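The Long Work of Teaching a Robot to Pick Up a Can

Published 2025-10-07

At the Ranico laboratory, the day begins with groceries. Before any arm moves, an operator sets out food containers on a table, checks the list for the shift and enters a short instruction into the log: pick up the small container, move the tall can to the left. The instruction, the arm's movements and the camera footage are stored together as one example. By the end of last month the laboratory had stored 1203 of them.

The examples are intended for Titik, a learning system that controls a robot arm from camera images and written requests. Titik is not programmed with the position of each object. It studies recordings of people guiding the arm through a task and learns to produce similar movements in arrangements it has not met before. The quality of those recordings therefore matters a great deal, and the laboratory has devoted most of its current budget to them.

Food containers were chosen for practical reasons. They are inexpensive, they come in many sizes, and they are the kind of object a household or a stockroom robot would be expected to handle. They also present real difficulties. A metal rim reflects the ceiling lights. A label that wraps around a can looks different from every side, and two products of the same design may differ only in height. Where one can stands behind another, the system must judge the position of something it can barely see.

The procedure is set out in a manual known inside the laboratory as Skimach, after the software that runs the recording stations. Each task is recorded from a fixed camera, and the objects are rearranged between attempts. Operators work in pairs, with one guiding the arm and the other watching the camera view. After 2 hours the pair must stop for a break. The manual is strict on this point, as tired operators tend to repeat the same approach path, and a system trained on such material learns the habit along with the task.

Failed attempts are kept. In the first months of the project, any recording in which the gripper missed or an object tipped over was deleted at the station. Reviewers later found that Titik had little idea how to recover from a poor grasp, having seen almost none. The rule was changed, and 195 of the stored examples now show an error followed by a correction. These are marked separately so that they can be given more or less weight during training.

Review takes longer than recording. Every example is watched in full by a person who was not at the station, and who confirms that the written instruction agrees with what the arm did. Vague wording is the most common fault. "Move the corn" means little on a table with several cans of corn, and an example with that wording is returned for correction. Where 2 reviewers disagree, the recording is set aside – it may be used for testing, but it does not enter the training set.

The laboratory's partner in the project, the distribution firm Donnelly, supplies lists of products and advises on how goods are placed on real shelves. Its staff have asked for more crowded arrangements, with containers touching one another, and for labels turned at awkward angles. A new series on this plan will begin in November. It will use the same arm and the same stations, so that the results can be compared with the earlier material.
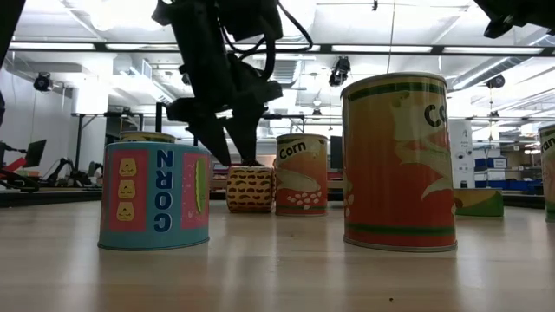
Donnelly's warehouse supervisors, according to one of them, would like the next series to include dented cans and torn labels too, as a robot trained only on clean stock would be of limited use to them by the second week.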